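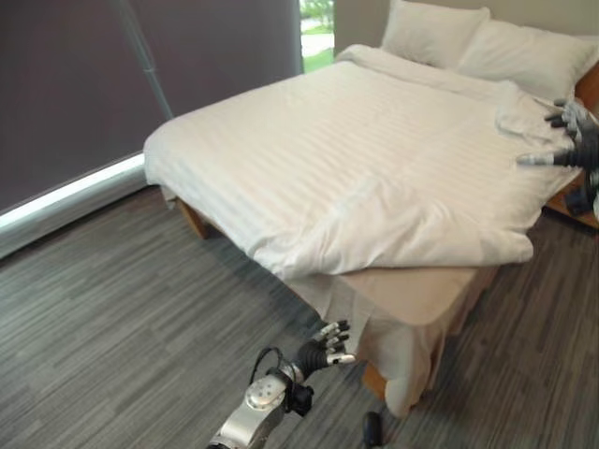

White striped duvet, folded back at the foot of the bed.

FOR IMMEDIATE RELEASE

Naremstead opens its room builder to all members this November

Hi everybody! I run Naremstead, the free browser game where you fix up an old inn town one building at a time, and I'm so happy to finally announce that the room builder is leaving beta. From November, every member gets it, new accounts included.

The beta ran on our Urnen server with 302 testers, who filed 769 bug reports between them (yes, I read every one – some of you write novels). The worst of it, the thing where your stairs vanished when you saved, is gone. Saved rooms from the beta will carry over, so please don't rebuild anything by hand.
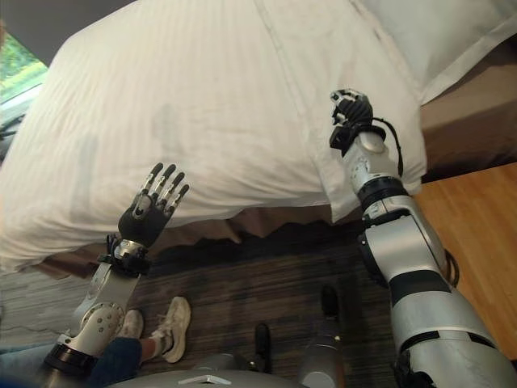
The builder starts you off with 178 pieces of furniture and 12 color sets, and you can share a finished room with a link. I know a blank floor plan can be scary, so my advice is to begin with the bed and pick two colors. White bedding against a brown headboard, the way it looks in the photo, is easy to do with the starter set, and a bit of green outside the window does a lot for a small room. You can change your mind later without losing any coins.

We're also moving house. The forum and the gallery have lived on the old Chamoun software forever, and it has gotten painfully slow in the evenings. Both are going over to Heltaler, our new member site, and you'll log in with the same name and password you use now.

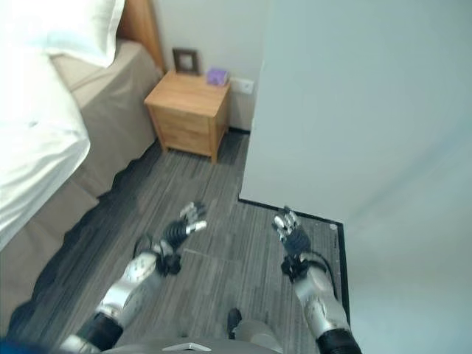
The forum moves first, then the gallery. Expect up to 12 hours when you can read old threads but can't post, starting at 9 p.m. on moving night. Private messages come along too, but signatures with animated pictures don't, sorry! If your avatar looks squashed afterward, just upload it again.

Bloggers and gaming sites are welcome to ask for a press account with the full builder unlocked. Use the contact form on the Naremstead front page and put "press" in the subject line – I answer those myself, usually in the evening.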